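Sorting and cleaning soft toys (the quick way)

Posted May 15, 2023 by Muchen Jiang

Quick one today because the kids are back in an hour and the living room floor has to be a floor again. Had a few emails about how I do the plush toys after the last post, so, writing it down.

What you need
Mesh laundry bag or old pillowcase with a knot in it
Mild liquid detergent, no softener
Soft brush, an old toothbrush is fine
Bicarb soda
A small shelf unit, anything with open sides
A dark cloth or old tea towel for the dusty ones

Step 1. Everything on the floor
Tip the lot out. Don't sort as you go, you'll end up with four half piles and a lost sock. Lay them flat where you can see colours and clothes. Check tags while you're down there – surface wash only means surface wash only. Learnt that on a Nokham bear with a cardboard thing in its base. Porridge.

Step 2. Group by kind
I go by outfit first, animal second. Matching ones go together on the same shelf, odd ones stay on the floor till last. Pairs are easy so do those first and get them out of the way. White toys with pink ears or feet need their own pile, they show every mark and they pick up dye off anything red. 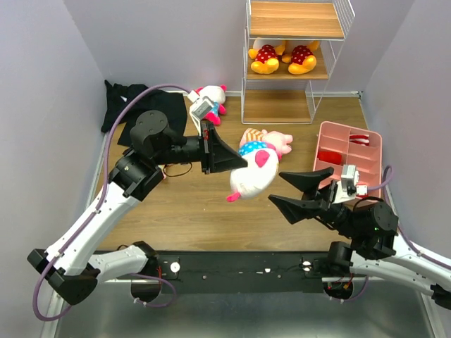

Step 3. Check seams and clothes
Run a thumb along every seam, under the arms especially. Pull gently at ears and feet. If stuffing shows, stitch it before washing, not after. Little outfits that come off should come off. If they're sewn on leave them and go round the edges with the tooth brush.

Step 4. Wash
Cold, gentle, in the bag. 30 minutes is plenty. Big ones by hand in the laundry tub, squeeze don't wring. For surface wash toys shake bicarb over, leave it 30 minutes, brush off over the dark cloth so you can see what's come out. Gross but satisfying.

Step 5. Dry
Reshape while damp. Face down on the rack if the face is embroidered, otherwise on the side. Turn them at lunch and again at tea time. Not in full sun, the colours go, and teh white goes yellow. Don't put them away even slightly damp or they'll smell like a wet dog by the weekend.

Step 6. Back on the shelf
Open shelves beat a toy box – air gets round them and the kids can find things. Heavy on the bottom, favourites in the middle at kid height. Top shelf for the ones that belong to Nan and arent for chewing.

Anything left over that no one's asked for in months goes in the op shop bag. Wash it first. And hide the bag.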